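Thread on hard water and what it does to kettles, dishwashers and glassware. Notes from the Povdale supply, where the hardness went up in May when the Nomura borehole came on line.

1/ Scale is mostly calcium carbonate. It stays dissolved in cold water and drops out when you heat it. Hence the kettle, and hence the dishwasher heater.

2/ Film on glass and plastic comes in two kinds. Mineral film dissolves in white vinegar. Etching doesn't. Test one corner before treating the lot.

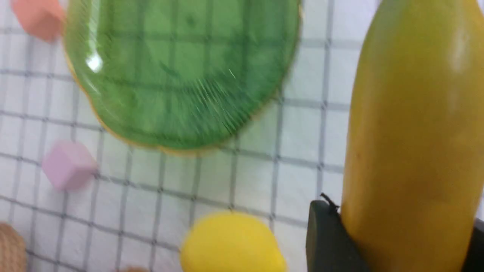

Green dish, scalloped gold-colored rim.

3/ Hendrik Motaung ran the same kettle on both supplies, Povdale and Belldale. Povdale needed descaling after 2 weeks. Belldale took 3 months.

4/ Citric acid works faster than vinegar and smells less. Don't boil it. Hot citric acid and calcium can form calcium citrate, which is harder to shift than what you started with.

5/ Softener salt: check the level monthly. My unit regenerates every 2,000 liters. Meter read 3,661 this morning, so one cycle done and the second due this week.
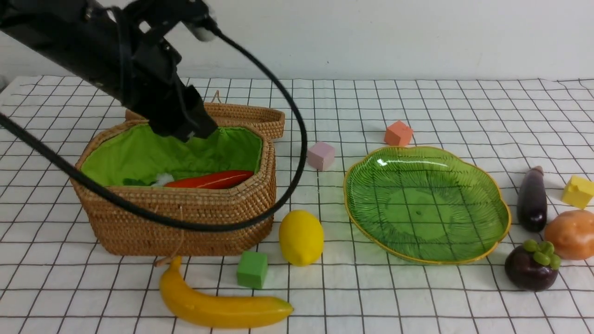 Does a jug filter remove hardness?
Partly. The ion exchange resin takes out some calcium when new, then tails off well before the carbon is spent.

6/ Test strips are fine for setting a dishwasher. For a softener use a drop kit. Minoru Oda got two different readings from strips in the same pack.

7/ Shower heads next, when I've got the Flaltesness numbers.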